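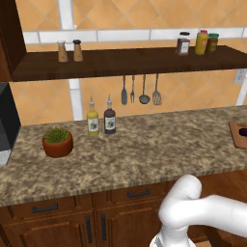

**Figure 3.** Simulated kitchen used in the open-day demonstration, with the arm in front of the lower cabinets.

### 4.2 Demonstration at Orthorpe

The simulator was shown to visitors at the Orthorpe open day on Tuesday, March 14, 2023. Each visitor chose a target from a printed list, and the Prita planner was run on the kitchen in Figure 3. Of 137 requests, 57 named an object on the counter – the potted plant most often. The rest named items on the wall shelf or the utensils hanging below it. Planning was stopped after 15 seconds. Requests were logged by E. Kılıçarslan and are treated separately from the 1671 scripted trials in Section 5.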